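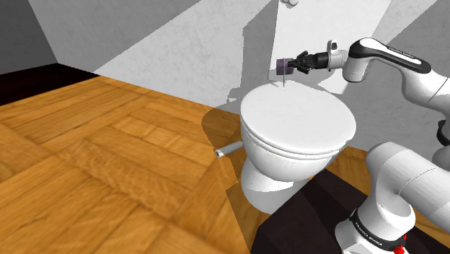

Nestow opens the doors of its first bathroom showroom in Mernitthorpe

Mernitthorpe, 4/7/25 — I'm Thongchai Wannasri, I run Nestow, and I write our press releases myself, so please forgive the lack of polish! After a long winter of paint, paperwork and one very stubborn front door, we're opening our bathroom showroom on Taton Street, and I couldn't be happier to tell you about it.

If you know us already, it's probably from the old trade counter behind the bus station. We've been fitting small bathrooms out of there for years (mostly the awkward ones, under stairs and in attics), and customers kept asking the same thing: where can I go and try this stuff? Well, now you can. The new place has 25 full bathroom layouts, and the smallest would fit in a closet. Sit on things. Open the drawers. Bring the kids, bring your mother-in-law, bring a tape measure.

The building used to be a carpet store and it gives us 2,141 square feet, all on one level, with a ramp at the side entrance. We got the keys in March and I'll admit I walked around in there grinning for most of the first morning.

We're also launching our own range, Thongsuk, which I've wanted to do ever since I started out. It's made up of basins, vanity units and mirrors for rooms where every inch counts. The corner basin is my favorite — I have one at home and my wife has finally stopped bumping her hip on the way to the shower. Everything in the range comes with a two-year guarantee, and we keep spare hinges and handles behind the counter.

For opening week, the first 100 households to book a home visit will get their design drawings free. You don't have to buy anything from us afterward. Take the drawings to your cousin who does plumbing, if you like! Evening visits are available too, so just ask when you book.

There'll be coffee on all week, plus my sister's coconut cakes until they run out, and our fitters will be around to answer questions about drains, tiles, slow-filling tanks and anything else that's been bugging you.

Reporters and local bloggers are very welcome to come by before we open to the public. Ask for me at the front desk, or leave a message with the Nestow office and I'll call you back the same day.

Press contact: Thongchai Wannasri, Nestow, Taton Street, Mernitthorpe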